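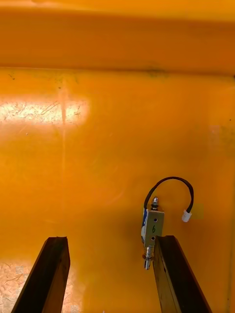

Getting scuffs and marks off an orange storage bin?

posted by Pritska
Big orange bin, had it years, scratched to bits inside. One side has gone pale and hazy where the light hits it, lots of fine lines going all directions. Also a small greyish green smudge right up in the crease under the rim that I'd like gone. Washing up liquid got most of the dust off and not a lot else. Is it worth trying to polish out or do I just live with it? Not 100% sure it's plastic, might be painted metal. Don't want to make it worse. Need it for dry stuff by December.

3 replies

Junaid Sial
Find out what it is first. Magnet on the outside, if it sticks it's metal and you stop scrubbing, you'll go through the paint. If it's plastic: bicarb paste, old toothbrush, into the crease, leave it 20 minutes, wipe, rinse. Does for most smudges. Scratches are another matter — they won't wash out becuase there's nothing there to wash. You can wet sand plastic but it's a faff and the colour never quite matches after. I did one of mine, took all afternoon, looked worse. Wouldn't bother for storage.

Ulano
just bin it lol

Trevamness208
Agree with Junaid on the magnet. Don't use the green scourers, thats probably how half those fine lines got there. Melamine sponge, light pressure, try a corner first as it can dull the shine. For the smudge a bit of white vinegar on a cloth, held on it for a few minuets. If it's mould it'll want drying properly after — lid off, tipped on its side overnight. The pale patch might partly be soap film so rinse again with warm water before you decide anything.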